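Can a machine clear a kitchen counter yet?
Posted by RadomirI, July 2024
55 replies | 4 shares

RadomirI wrote:
My mother is 81 and her hands are bad. She can still cook but the putting away afterward wears her out. My brother keeps telling me to wait a couple of years and buy her a robot. I work in a cabinet shop and the only automation I deal with is a panel saw and an edge bander, so I don't know what to believe. Has anyone here followed the two-armed ones? I mean picking up dishes and food and putting them where they go, on a normal counter with normal stuff on it.

gmacleod wrote:
I've followed it as a hobby for a while. Most of the practice is done in simulation first. The counter is a computer model, and so are the arms and everything on it. Kitchen setups are popular because the objects are all different shapes. 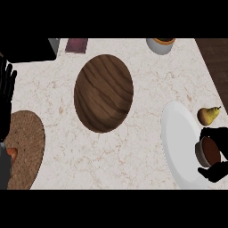
Simulated counter, right hand holding a small round container over the plate.

A job like this looks easy and has a lot in it. A plate has a rim you can catch. A pear rolls. A flat board is hard to get fingers under when it's lying on stone. In the simulation you can reset and go again as many times as you want, and you can't do that with your mother's dishes.

Penner_R wrote:
So it's a cartoon. I don't see how that tells anybody what happens in a real kitchen. Real counters have crumbs and a wet spot by the sink.

gmacleod wrote:
It's a fair complaint. A good run in simulation doesn't mean a good run on real hardware. But the people who skip it break a lot of fingers, and the hands are the expensive part.

Penner_R wrote:
We had a demo at the Terkine warehouse last year, a real arm, not a picture. It was supposed to move 10 mugs from a bin to a shelf. It moved 4 and then stopped and a guy had to come over with a laptop. I could have done it in a minute with my coat on.

raymonde_l wrote:
Different question though. A shop-floor arm doing the same part all day is fine. We've had one loading blanks at Zedwood since before I started and it hardly ever needs anyone. It knows where the blank is every time. At home nothing is ever in the same spot twice.

gmacleod wrote:
Agree with Raymonde. What I look at with the kitchen ones is fruit next to dishes. You can hold a plate pretty hard and nothing happens to it, but the same grip on a ripe pear leaves a bruise. 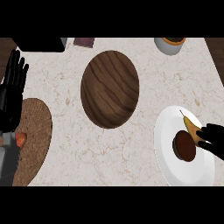
The other thing is having two hands. People move both without thinking about it. With the arms, someone has to work out what the second hand does while the first one is busy, and a lot of the time the answer is that it stays out of the way.

bmorin wrote:
Anyone know what these cost? I saw $3249 on the Itby site but I think that was one arm with no hand.

raymonde_l wrote:
One arm, no hand, and you mount it yourself.

RadomirI wrote:
OK. So for an 81-year-old, not yet.

Penner_R wrote:
Not yet and not in two years. Get her a rolling cart and a dishwasher with a top rack that comes all the way out.

gmacleod wrote:
I wouldn't say never on the two years, but I'd buy the cart too. Gunnlaugsson makes a decent one with locking wheels.

RadomirI wrote:
I can build a cart. Will measure her kitchen when I'm up there in August.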